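Umov two-finger gripper kit: a buyer's review

I was asked to look at the Umov kit because Jaruwan Onsri had put it in next year's budget and wanted a second opinion before September. My opinion is that it should go in smaller, or later.

The sales sheet leads with the price of the gripper. Fine, but you can't run a gripper on its own. By the time we had added the mounting plate, the wrist camera, the cable set and a support plan through Deltard, the quote ran to 16 lines, and 7 of them were things I had assumed came in the box. Ask for the full quote first. Irfan Janjua got ours only after the second phone call.

On the hardware itself I have few complaints. The fingers are slim, they went on without a fight and the manual is readable. Swapping a pair takes one person and a hex key. Spare fingers are sold in packs of 2, and I would budget for more of them than Deltard suggests -- their wear figures come from their own bench, handling their own test blocks.

What I don't believe is the claim that it is "ready for kitchen work". Plates are thin, slippery and awkward in a rack, and a demo with one plate tells you very little about a full load. We set ours up on a grey table with a black rack and a blue plate, as plain a job as you could ask for.

Fingers, table, rack, plate: 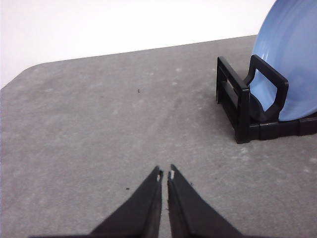
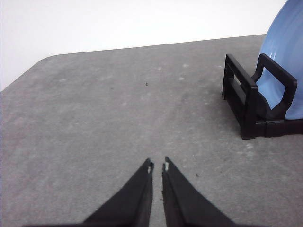

Thanakorn Chantharasri reckons we should plan for 200 attempts per type of crockery before anyone signs for a second unit, and I agree with him. That is staff time, and there was no line for it in the budget I was shown. Nor was there anything for breakages.

The support plan is the other sore point. It renews by itself, and a call placed on a Sunday is charged extra. Siddiqui quoted us for a similar gripper with no plan at all, dearer up front and possibly cheaper by year two. I haven't tried theirs, so take that for what it is.

Buy one Umov if you have the hours to test it. I would not buy a pair.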